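Dreltdale "Face of the Year" finalists named, winners still waiting on contracts

Vestlow, the clothing label behind the Face of the Year contest, announced its finalists on 21st September with a long post, a lot of confetti graphics and very little detail. The label says 745 hopeful models entered through the Huvby app. It says 21 of them are going through to the final in Dreltdale in December. It doesn't say who picked them.

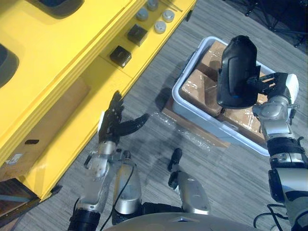
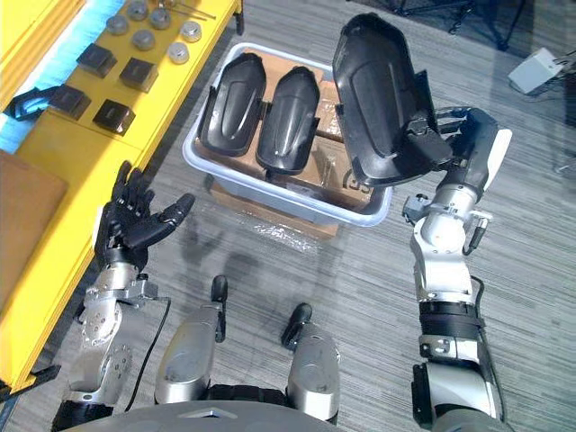
Impi Peltonen said she had entered in good faith, paid the $56 "portfolio review" fee like everyone else, and never got anything she would call a review. What came back, she said, was one line telling her to "work on consistency" and a link to buy a second review at a discount. She asked Vestlow which of her photos had been looked at and had not received a reply when we spoke to her.

Vestlow told us that every portfolio was seen by "industry eyes." We asked whose eyes. The label sent us a second statement, longer than the first, which used the word "journey" four times and named no judges.

Let's do the math the label didn't put in its post. At $56 a head, 745 entries comes to $41,720. Vestlow says the fee was waived "in many cases" but wouldn't give a number, and not one of the entrants we contacted had been offered a waiver or knew how to ask for one. The two top prizes, on the other hand, are described as "a year of brand partnership with Vestlow and a meeting with Mendonça." There is no cash amount attached to either of them.

The Mendonça part deserves a closer look, as it is the reason a lot of people signed up. Mendonça is a real agency with real models on its books, and its name sits at the top of the contest page in letters bigger than Vestlow's own. Plenty of entrants took that to mean the agency was signing the winners. When we called, a person at the agency's front desk confirmed that it had agreed to "take a meeting" with two people chosen by Vestlow. It has not promised to sign anyone. It had no part in the selection and hasn't seen the entries.

A meeting is a nice thing to have. Agencies also hold open calls, and those are usually free.

Then there are the photos themselves. By entering, each person agreed to let Vestlow use the pictures they uploaded "in any media, for promotional and related purposes," with no end date. That line is in section nine of the terms. On the phone version of the app you reach it by tapping through a gray link under the payment button. Two entrants told us they had since seen their own faces in Vestlow posts selling jackets. Neither was a finalist. Neither was paid, and both said the first they knew of it was a message from a friend.

Vestlow's answer was that being featured is "a win for every creator." It did not answer when we asked if it would take a picture down on request. One of the two asked anyway and the post came down the next day, so it may be worth a try.

The voting is another sore point. Public votes on Huvby were supposed to count for half the score. The app lets users buy extra votes in bundles, and the running totals were hidden during the last week, "to keep the excitement alive," according to the contest page. Final totals haven't been published. Several entrants who were near the top of the board before it went dark didn't make the list, and several people who weren't on the first page did. That could be down to the other half of the score. Without numbers there is no way to tell, and Huvby says the numbers are up to Vestlow.

None of this means the finalists don't deserve their places. The portfolios we looked at were strong, and some had clearly been built up over years of trading shoots with local photographers and paying for clothes out of pocket. A few of the finalists already have bigger followings than the label does, which raises the question of who is promoting whom.

Finalists have been told to get themselves to Dreltdale for the December event. Travel is not covered. Neither is hair and makeup, though a "preferred partner" can be booked through the app. An email sent to the finalists, which we have read, asks each of them to post at least once a day about Vestlow until the final and says that "low engagement may affect placement." It also asks them not to discuss the contest with the press.

Last year's contest was smaller and had one winner. Her year of brand partnership, going by Vestlow's own feed, came to three posts, the last of them in the spring. We messaged her and she declined to talk about it.

We have asked Vestlow for the names of the judges, the vote totals, the number of fees waived and a copy of the contract the winners will be asked to sign. The label said the contract was "being finalized" and that the rest was confidential. Entry for next year's contest is already open on Huvby. The fee is listed as "to be confirmed," and the photo terms are the same.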